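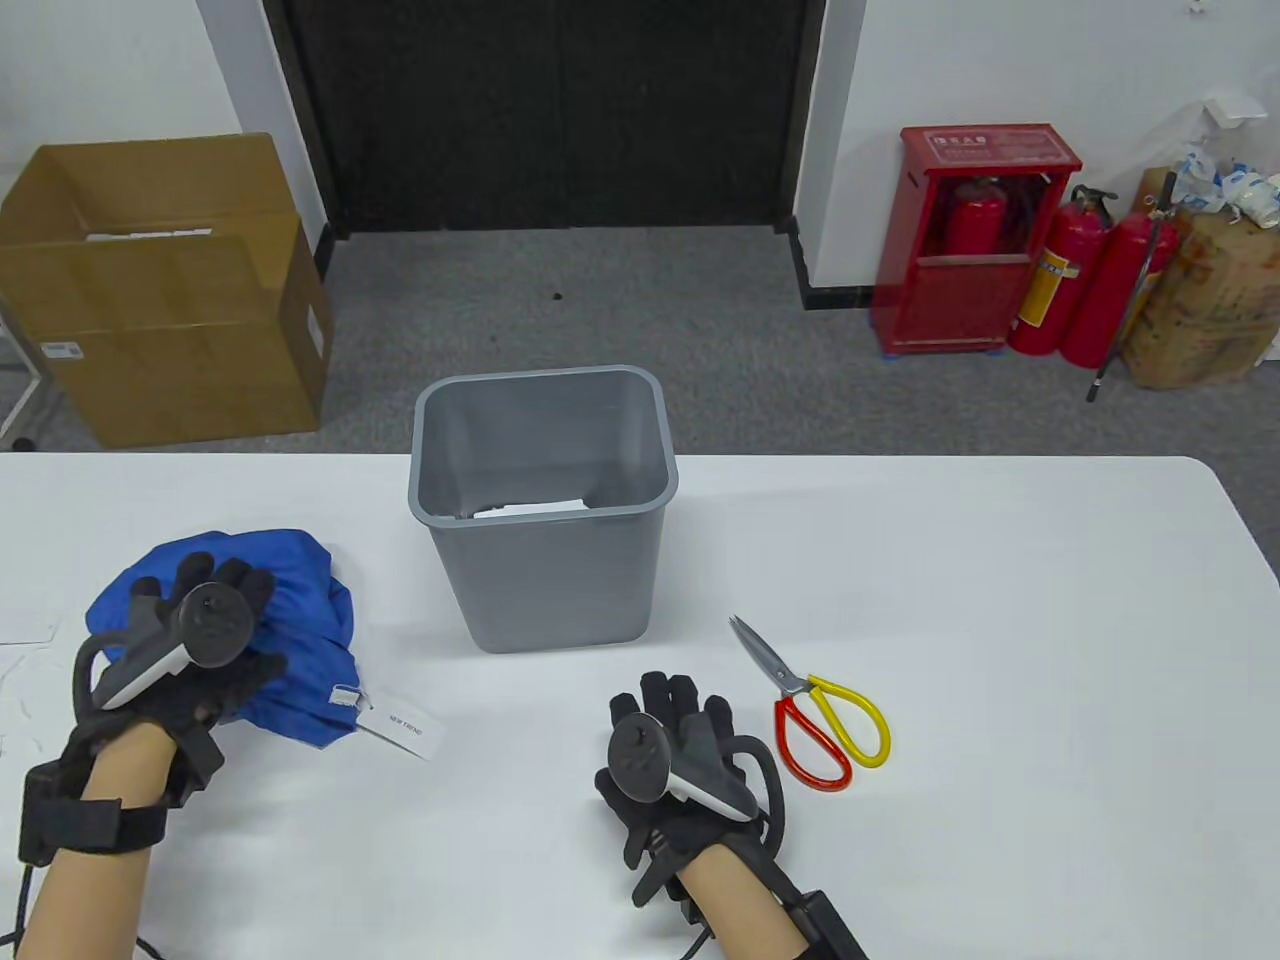
Blue garment on a white table, shop tag still attached.

Found property handed in to police, what happens after 60 days?
Posted by Idmont

In March my son found an envelope with $915 in it on the footpath near the Rirkcombe shops. We took it straight to the front counter of the station and a constable counted it in front of us, wrote it up and gave me a receipt ending in 1522. She was very good with him and let him sign his name under mine.

She said that if no owner came forward in 60 days we could put in a claim. It is now past that and I have heard nothing. I rang twice and was told the property officer was out both times. Do they contact you, or do you have to chase it? And does it go in his name or mine? He is nine.

Ruaridh Yule
You have to chase it. I handed in a ring a few years back and no letter ever came. Go to the counter in person with your receipt and photo ID and ask for the property office by name, as the general enquiries line can't see their records. At our station they only do releases until 3 pm.

On the name, whoever is listed as the finder on the receipt makes the claim. If you both signed, check which of you is in the printed box at the top. A parent can normally sign for a child but they may want to see his birth certificate, so take it with you.

Also ask whether anyone has lodged a claim that is still being checked. With cash they get people guessing at the amount, and it holds things up while they sort it out.

Wumach
Should have kept it, they'd never have known. My brother in law handed in a phone and never saw it again.

Rennie
Don't listen to the above, keeping it can get you charged.

Agree with Ruaridh about going in. The waiting period differs depending on where you live, and some places start the clock from the date it was entered in the system, which can be later than the day you handed it in. Ask them for that date. Mine was a wallet with $807 in it and the owner turned up in the last week. She sent a card to the station for us, so it was still a good result.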